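Lower Wall Surfaces and Desk Placement in Shared Study Rooms
Student Project Report, Interior Maintenance Course
Nutthorpe Building, Govamdale Campus
Submitted 27 June 2022

1. Background

The study rooms on the ground floor of the Nutthorpe Building were repainted in October. By the spring term, the course office had received several remarks about the appearance of the walls behind the desks. The present project was set up to record the condition of the lower walls and to propose a desk layout that would reduce further wear. The work was limited to six rooms. Ceilings, doors and windows were left out.

2. Method

Each room was visited twice, once in the morning and once after the last class. The wall was inspected from the floor to a height of 500 mm. Marks were entered on a plan of the room and sorted by type: scuffs, smudges, chips and dents. The distance between the wall and the nearest desk leg was measured with a steel rule. Desks were not moved before the first visit. Students using the rooms were told the purpose of the inspection and were free to remain seated.

3. Observations

Scuff marks were the most common entry. Most were thin and slanted and lay on the lower part of the wall. Dents were found in one room only, next to the door. The baseboards were in better condition than the paint above them, and the trim at the floor line needed cleaning in the corners. Where a metal desk leg stood against the wall, its foot bar made it difficult to pass a broom along the baseboard.
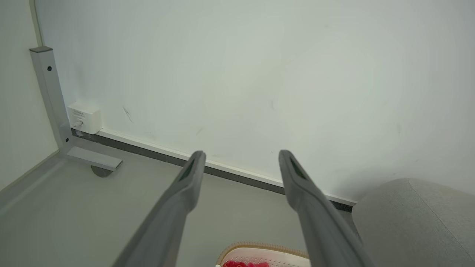 Should the desks be moved away from the wall altogether?

A gap of 40 mm is enough for ordinary use. A wider gap takes space from the walkway, and small items fall behind the desk more often.

Electrical boxes near the floor were treated separately. A desk leg should not press on a box or its cable, and any plug should be within reach without lifting the furniture. For this reason the proposed layout keeps 300 mm clear on each side of every box. Two rooms will need a different desk order to meet this distance.

4. Cleaning Trial

A short trial was carried out in one room with a damp cloth and a mild soap solution. Smudges came off without difficulty. Scuffs became lighter, but several remained visible from the doorway. Rubbing harder left a shiny patch in the paint, and the trial was stopped at that point.

5. Recommendations

The desks should be set at the distance given above, with leveling feet adjusted after each move. The lower walls should be wiped once per term. Touch-up paint should be kept from the same batch and applied only to marks that washing does not remove.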